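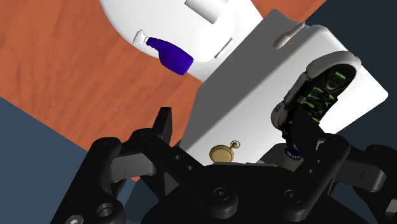
3.2 How people fill in a sleep diary

I went into this part of the study thinking paper diaries would lose badly, and I was wrong! We gave 24 night-shift workers at the Durthorpe bakery a paper diary and another 24 the Gollico app, and left them alone until the end of November. The paper group handed back more complete weeks (Figure 3). My hunch is that a notebook on the pillow is hard to ignore - a phone alert at 6 a.m. is very easy to swipe away.

Naps were messier. Plenty of people didn't count anything on the couch as sleep, so I went back and asked them again, which helped a bit.

Figure 3. Complete diary weeks by group, paper and app.

We scored naps with the Lemieux rules and left out any entry with no wake time.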